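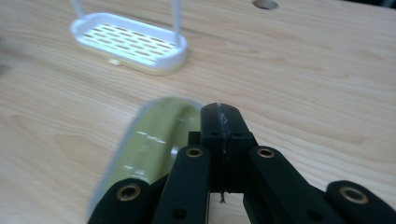
Chapter 7
When the Band Stops: Breaks, Hiatuses and the People Who Wait

If you have ever loved a band (and I am going to assume you have, or you would probably have picked a different course), then you will know the small lurch in the stomach that comes with the words "taking some time away". You read the statement twice. You look for the word "forever" and are relieved not to find it, and then you start to wonder why they didn't say "soon" either.

This chapter is about that stretch of time. In Chapter 6 we followed a group through the busiest part of its working life, with the touring, the record contract and the endless round of interviews. Now we turn to what happens when all of that is put down for a while, and we shall spend a good part of our time with a four-piece called Drutach, who played 140 shows in 19 months and then, one March, played none at all.

Drutach are a useful group to study, partly since they were never enormous. Their home town of Turkow has one proper music venue, the Nautiyal, which holds 854 people when the balcony is open, and they had filled it often enough to be recognised in the chip shop. They had a small label, Drarier, a part-time manager, and a singer, Sobia Lashari, whose voice had begun to give out by the second song most nights. Her doctor told her to rest it. The others, I think, were secretly rather glad to be told to rest as well.

What did the break cost, and who paid? The band's drummer, Omprakash Pal, went back to teaching and found he could manage quite comfortably. Their sound engineer could not, and had taken a job with a theatre company before the summer was out. The label brought forward a live album to fill the gap in its list. The fans — and we shall read some of their letters in Section 7.3 — organised listening evenings, swapped old tickets, fell out over which record was best, and in a few cases drifted off to other bands altogether. All of these are ordinary responses, and you will meet each of them again when we look at larger acts.

As you read, try to keep two questions at the back of your mind. Who gets to decide that a break is needed? And who is told about it, in what order, and in what words? You may find it helpful to jot down the wording of any public statement you come across, however dull it looks at first sight.

By the end of the chapter you should be able to explain the difference between a hiatus and a split, describe how a break affects the income of a group and its crew, and compare two ways of announcing one.

Words to look out for: hiatus, back catalogue, retainer, session work, side project.

Before you start

Think of a performer who went quiet for 100 days or more. Write a short paragraph on how you first heard about it, and keep it somewhere safe, as you will need it for the activity in Section 7.4.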